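Chapter 8
Returns, Refunds, and the Long Tail of an Online Order

What you will learn in this chapter

How a return moves through a store's software, from the first click to the refund
Why "refund," "credit," and "exchange" need separate records
How to write a return policy that shoppers can read and a program can follow
What to measure once your returns page is live

Most people who build their first online store spend months on the front half of it. They polish the product pages, they test the cart on every phone in the house, they pick the perfect shade for the checkout button (I've done all of it!). Then the first package comes back, and they find out that the store they built only runs in one direction.

I love this part of the subject, and I hope you will too. Returns are where an online store shows what it's made of. Every shortcut taken in the product catalog, every vague line in the policy, every payment record that was "good enough for now" comes up again when a shopper clicks a link that says Start a return. Get this part working well and the rest of the store gets better along with it.

8.1 An order is a story with more than one ending

In the last chapter we treated an order as finished once the payment cleared and the tracking number went out. That was a fair simplification while we were learning about checkout. Now we have to give it up.

Think of an order as a set of lines. Each line holds one product, a quantity, a price, and whatever share of the discount and tax belongs to it. A shopper who buys a lamp, a rug, and a set of hooks may keep the lamp, send back the rug, and swap the hooks for a different size. That is one order with three endings, and your database needs to be able to tell all of them.

The usual beginner's mistake is a single status field on the whole order, with values such as "paid," "shipped," and "returned." It works beautifully in a demo. But what status does our lamp-and-rug order get? "Partly returned" says nothing about which part. The fix is to let every line carry its own status and to let the order work out its status from its lines. We will build exactly this in section 8.3, and it takes less code than you'd think.
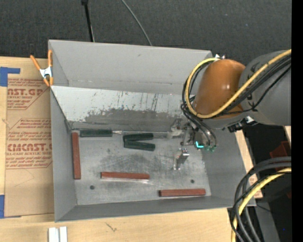 A return also has a life of its own, separate from the order it came from. It gets requested, approved, received, inspected, and settled. Any of those steps can go wrong. The shopper may never mail the package. The package may arrive with the wrong item in it. The item may be fine, but the refund may bounce because the card has been closed. Give the return its own record, with its own number and its own dates, and each of these situations becomes something you can look up and deal with.

8.2 Meet Riltmont

Throughout this chapter we will follow Riltmont, a small store that sells home goods online. Riltmont runs its storefront on a shop platform called Merkska and takes payments through a service called Mekar. Both systems have a button marked Refund, and that is where our story gets interesting.

Last December, Riltmont shipped 1,057 orders. It was the best month the store had ever had, and the staff were thrilled. In the weeks that followed, returns began to arrive, and two people were handling them. One pressed Refund in Merkska, which told the shopper the money was on its way and put the item back in stock. The other pressed Refund in Mekar, which sent the money. For three orders, both things happened twice. For others, the shopper got a cheerful email and no money at all.

Neither person did anything careless. The software gave them two places to record the same event and no rule about which came first. Keep this in mind as you read, and ask yourself as you meet each new piece: where does this fact live, and who is allowed to change it?

Riltmont's answer was a small program called Lloyd, which sits between the two systems. Staff now press one button in Lloyd. It opens a return record, asks Mekar to send the money, waits for a yes, and only then tells Merkska to update the order and email the shopper. If Mekar says no, the return stays open and shows up on a list for someone to look at. You will write your own version of Lloyd by the end of the chapter.

Key terms

Refund: money sent back to the payment method used for the order.
Store credit: a balance the shopper can spend later at the same store.
Exchange: a return joined to a new order, with any price difference charged or paid back.
Restock: adding a returned item back to the count of items for sale.

Notice that restocking is on its own line. A refund is about money and a restock is about goods, and the two do not always travel together. A chipped bowl earns a refund and goes nowhere near the shelf.

Before you read on

Find the return policy of a store you have bought from. Copy out each sentence that a computer would have to act on, such as a time limit or a fee. Next to each one, write down what information the program would need in order to apply it. When does the clock start — on the day of purchase, or on the day of delivery? Does opening the box change anything? Keep your notes close by. We will turn them into working rules in section 8.3.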